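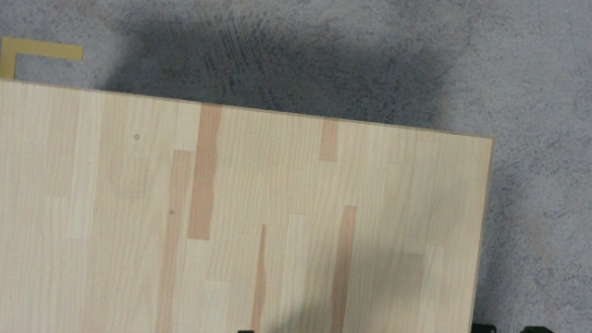
Recording Demonstrations in Simulation: Board Tasks

Applies to: Serno workcell, simulated and physical
Maintained by: Learning Systems Group, Todard
Questions: Csenge Jakab

This page describes how to record demonstrations for the board tasks in the Serno simulator. It is intended for operators who have completed the basic teleoperation course and who hold an account on the Fomton storage server. Operators working on the physical cell should read this page first and then the separate safety instructions.

Before you begin

You will need a workstation with the simulator installed, a pair of hand controllers, and a task sheet. The task sheet gives the name of the task, the starting conditions, and the number of episodes assigned to you. Do not begin without one. Episodes recorded without a task number cannot be matched to a batch and will be removed.

The target for the current collection is 2,000 accepted episodes. At the close of April, 396 had been accepted.

Step 1. Load the scene

Start the simulator and select the board scene from the task menu. The scene contains a pale wooden board on gray carpet, with yellow tape on the floor as a position marker. Wait until the wood grain and the carpet pile are fully drawn. If either surface appears as a flat color, close the scene and load it again.

Confirm that the scene version matches the one printed on your task sheet. Versions may not be mixed within a batch.

Step 2. Check the camera view

Open the wrist camera panel. At the starting pose, the fingertips should be only just visible along the bottom of the view, and the upper right corner of the board should be in sight. The tape should appear at the upper left. If the tape is missing from the view, the arm has not returned to its starting pose. Press Home and check again.

Shadows on the board and the carpet are part of the scene and should be left on. The lighting is varied by the software between episodes. Operators should not adjust it by hand.

Step 3. Randomize the start

Press Randomize once. The software shifts the board by a small amount and selects a new wood texture. The number, width, and color of the darker strips will differ from one episode to the next, as will the position of any knots. Do not press Randomize repeatedly in search of an easier layout. The learning system must be given the full range of starting conditions, including the awkward ones.

Step 4. Record the episode

Press Record and wait for the tone before moving. Carry out the task as written on the sheet, at a steady pace. Each episode is limited to 60 seconds, after which recording stops automatically.

Please observe the following while recording:

Move directly toward the target. Long pauses in midair are difficult for the system to interpret.

Keep the fingers clear of the board until you intend to make contact.

Do not use a wood strip or a knot as your aiming point. Use the edges and corners of the board, which are present under every texture.

If you make a small error, correct it and continue. Recoveries of this kind are useful and should be kept.

If the board moves out of reach, press Stop and mark the episode as failed.

Step 5. Label the result

When recording ends, a short form appears. Choose Success, Partial, or Failed according to the definitions on the task sheet. Partial is reserved for episodes in which the board was moved as instructed but did not finish within the permitted distance of the marker. Failed episodes are stored separately and should not be deleted by the operator.

The comment field is optional. Use it for faults in the scene, such as a finger passing through the surface of the wood, and not for general remarks.

Step 6. Review and upload

After every set, replay at least 2 episodes from beginning to end. Check that the camera images and the arm motion remain in step. A delay between them usually means that another program is using the graphics card. Close that program and record the set again.

Upload the set with the Bhat transfer tool. Leave the window open until the status reads Verified. The local copy may be removed once the batch has been accepted by a reviewer.

Common problems

The Record button is gray. The task number has not been entered, or the previous form is still open.

The gripper shakes at rest. Recalibrate the hand controllers on a level surface.

The upload stops partway through. Start the transfer tool again with the same set selected. It will resume from the last complete episode.

Requests for a new task sheet should be sent to Csenge Jakab, with the number of the completed batch in the subject line.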